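Working Next to the Arm: Automation at a Computer Refurbishing Shop

Student project report
Heiðrún Kirkegaard
Course: Work and Technology, fall term
Supervisor: Grethe Overgaard

1. Background

Ranora takes in used office computers from companies and public offices, checks them, wipes or removes the drives and sells the machines on. The shop has 14 people on the floor. It handles 3,150 desktop computers in a normal quarter.

In October the shop began using a robot arm at one of its teardown benches. The arm was set up by Gasix, a small integrator in the same town. My project looks at what changed for the people at that bench and at the benches on either side of it.

2. Method

I spent four shifts in the shop and interviewed six workers and the floor manager. Each interview took between 20 minutes and an hour. I also read the work instructions from before and after the change. The workers are not named in this report. I did not measure speed or error rates, as the shop asked me to leave those out while the bench is still being adjusted.

3. How the work was done before

One person did the whole teardown of a tower: side panel off, cables out, drive out, memory out, parts into marked bins. People chose their own order. Two of the workers I talked to always started with the drive, and one started with the memory. The written instruction was one page long and most of the staff had not looked at it in years.

The parts of the job people disliked were the lifting, the dust, and sore fingertips from pulling tight plugs.

4. How the work is done now

A worker places the tower on the bench, takes off the side panel and checks the inside. The arm is meant to handle the drive and the cables that lead to it. The worker stays at the bench, steadies the case by hand when needed, and takes over when the arm stops. The bench software, called Valis, shows the next step on a screen and asks the worker to confirm it.

Cables are the hard part. Two towers of the same model can have their wires routed in different ways, depending on who last worked inside them. Workers now often push bundles to one side before they press confirm. This step is not in the instruction. 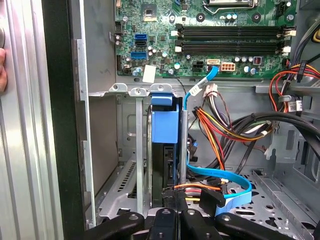 Figure 1. Gripper at the lower part of an open tower, with the blue drive caddy and the light blue SATA cable.

5. What the workers said

Four of the six said their hands hurt less. Three said the day felt longer, mostly on account of the waiting. One described it as "watching a beginner who never asks you anything."

The order of work is now fixed, and the two most experienced people minded this more than the others did. A newer worker liked it, and said the screen had taught her the names of the connectors.

Talk between benches has dropped. People used to call out when they hit an odd case. Now they log it in Valis, and the Friday meeting goes through the list.

6. Discussion

Hallgrímsson's model from the course reader separates tasks that are removed from tasks that are moved. At Ranora, pulling plugs has partly been removed. Judging the cables has been moved to the moment before the arm starts, and it is not counted as work time in the new instruction. I think it should be. The floor manager agreed when I raised it, but no change had been made by my last visit.

Pay grades are the same as before. Two workers asked whether running the bench would count as a skill at the next review, and they had not had an answer.

7. Limits

Six interviews is a small number, and all of them took place in the first weeks of use. I was not able to talk to the evening shift.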